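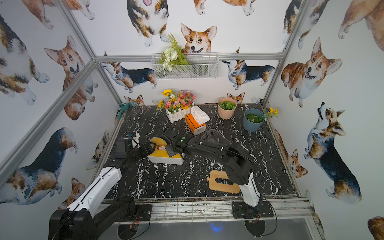

Gritusent - pictures and notes from the tissue box work

Updated 2022-04-09

Quick page, more to follow when there's time. Gritusent is our two-arm project at Achterberg, and the job since January has been refilling a tissue box. Lid off, soft pack in, tissue up through the slot, lid back on. Takes a person a few seconds with one eye on the telly. Takes two arms a good deal longer and they get stuck in places you wouldn't guess.

The question we're working on is a narrow one. When you teach a pair of arms by demonstration, what do you do about waiting? A person driving both arms stops one while the other does something. The left holds, the right fetches. In the recordings the holding arm looks like it's doing nothing, and the policy learns that doing nothing is a perfectly good thing to do. So it does nothing. Sometimes for the whole episode.

Usual fix is to cut the still bits out before training. We did that first. It helps with the freezing but then the arms get ahead of each other: lid comes down before the pack is in, or the holding arm lets go early and the box slides off across the table.

What we do now is keep the waits and label them. Every time one arm is still and the other isn't, that stretch gets a tag saying which arm is being waited for, and the policy has to predict the tag along with the movement. No extra sensors, no change to how people record. Brahim El Khatib wrote the tagging script in an afternoon and then spent a lot longer on the edge cases (both arms still, both arms nearly still, somebody sneezing on the controls).

Numbers, for those who only came for those:

Almost 340 demonstrations, all with the same two arms.
16 test layouts, none of them used in training.
Waits cut out: eight layouts finished.
Waits kept and tagged: all bar two finished.

One run per layout so don't lean on it too hard. Repeat runs are next on the list. Magdy Morsy wants them done by someone who didn't record any of the demos, fair enough.

About the layouts

Lid, box, pack and a clear container get moved about between episodes, and the two arms swap who does what depending on which side things land. We had a fixed rule for that early on (left always takes the lid) and dropped it. Too many awkward reaches across the middle. Whoever is driving picks now, and the policy seems to cope with the mix.

The other stuff along the back wall stays put for the most part. Flowers, pots, a basket. Abdelilah Ait Brahim did one batch with the planter shifted along and the scores came out the same, so we've stopped worrying about it. For now anyway.

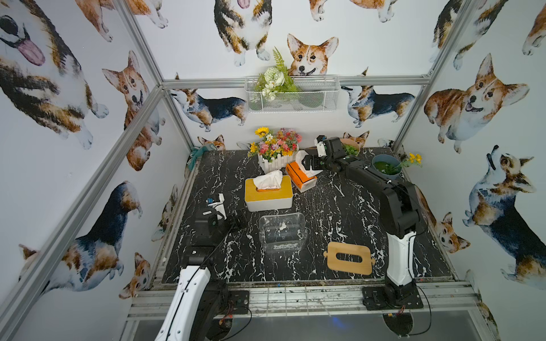
Which brings me to the grasping, where most of the time goes. Soft packs are a pain. Grip too hard and the pack folds in the middle, then it won't sit flat in the box. Too light and it turns in the fingers on the way over. The demonstrations have plenty of both in them, and we left them in as long as the driver recovered. Crisóforo Serrano argued for that and he was right, the policy picks up the recovery moves as well - you'll see it put a pack back down, shuffle it and have another go. Without those episodes it just carries on with a bent pack and hopes.

The lid is the other one. Flat board on a flat surface, hardly anything to get hold of. Two ways that work: slide it to an edge and pinch, or get one finger into the slot and lift. People recording used both, more or less at random, and for a while the policy tried to do something halfway between the two and scraped along the top. Sorted by asking drivers to stick to one way per session. Not elegant. Didn't need to re-record everything though, we only had to throw out the sessions where it changed partway.

How the tags help here, as far as we can tell: the arm that's waiting holds a better position. Before, it would drift. Only a little, but by the time the pack arrived the box wasn't where the other arm expected it and the corner caught. With the tags it holds still on purpose, if a policy can be said to do anything on purpose. Wael Samir has plots of the drift for both versions and they'll go in the write up.

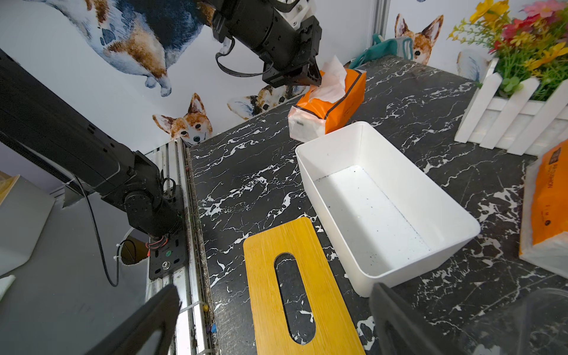 From a wrist camera: bamboo lid between the near fingers, white bin to the right, second gripper over an orange tissue pack.

The wrist views matter more than we thought. We trained a version on the fixed view only, and it got the big movements fine and then missed the slot, or came down next to the pack. Depth is the trouble, you can't judge the last bit from across the table. With the wrist views added the misses near the end mostly went away.

They do bring a problem of their own. Once the fingers close on something it fills most of the view, and the policy loses track of what the other arm is up to. That's exactly when it needs to know whether to wait. So the tag is predicted from all the views together, not one wrist at a time. We tried it seperately per arm and got the old freezing back, both arms being terribly polite and each waiting for the other to start.

Things that still go wrong

Both failures on the test layouts were the lid. Once it went on the wrong way round and jammed, once it was dropped and ended up leaning on the box where neither gripper could get at it. Neither is a waiting problem, strictly, but they count.

Slow, too. Keeping the waits means the policy waits as long as the people did, and some of our drivers are very relaxed. Shortening the tagged stretches to a fixed length is the obvious thing to try. Early go at this looked promising but I don't have scores I'd put my name to yet.

Dark table top is hard on teh clear container. It gets knocked now and then and I'm fairly sure the arms just don't know it's there. Might try a strip of tape round the rim, might leave it as a hard case.

Odds and ends

Recording software is Stoteck, with our own tagging step bolted on the end. The tagging script doesn't care what recorded the data so long as it gets joint positions with times on them.

Purside are trying the same tags on a folding task at their end. Different arms, different objects. No results from them yet, I'll add a line when they send something.

Data and script will go up together once the repeat runs are in. Please don't email Brahim for an early copy, he's got enough on. Email Wael.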